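Upkeep of the Two-Arm Housekeeping Cell – Project Report
Last updated: September

1. Purpose

The Runthorpe cell is a two-arm robot that works in a furnished living room mock-up. Our project covered setup and upkeep only. Task programming was done by the Dukevholm group and is covered in their own report. We took over the cell with a loose left wrist, no written service routine and a calibration file that did not match the hardware.

2. Starting condition

The left wrist had play in the roll direction. Two screws on the gripper flange had backed out, and the thread locker had worn off. The right arm was sound, but its cable bundle was tied too short at the forearm and pulled tight whenever the elbow was fully bent. The log kept by Stodirano, our arm controller software, showed 1,170 gripper cycles on the left side since the last entry for service. We treat that number as a lower limit – the log had been cleared at least once.

3. Work done

3.1 Left wrist. The gripper was removed, the flange cleaned, and the screws refitted with medium thread locker. The gripper cable was moved to the top of the housing with a service loop.

3.2 Right arm cables. All ties between elbow and wrist were cut and replaced. The bundle now runs on the outside of the arm with enough slack for full bend. We moved the elbow through its range 100 times at low speed and found no rubbing on the jacket.

3.3 Calibration. Both arms were recalibrated with the Ayele script. The first run failed because the script still held the old tool length. After this was corrected, the fit was accepted on the second run.

3.4 Reach check. The low floor position is the hardest one for the left arm, as the wrist must point down close to the base. We used the waste bin in front of the sofa as the target, with the right gripper holding a flat panel by one corner to load that side. 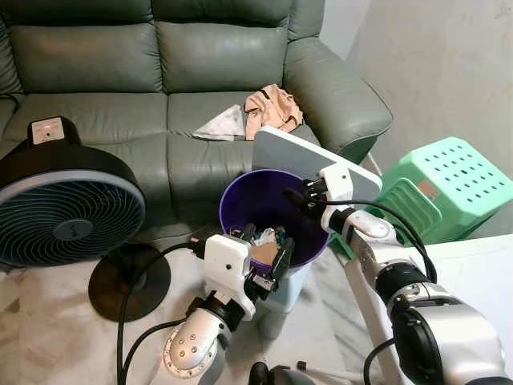 4. Service routine

Check flange screws on both wrists before each session. Replace the jaw pads every 2,000 cycles or when the surface is visibly worn. Run the Ayele script after any gripper removal. Copy the Stodirano log before clearing it.

5. Open points

The elbow ring on the right arm has not been opened. The spare jaw pads are one version older than the fitted set and need a thin shim, for which the drawing is still missing.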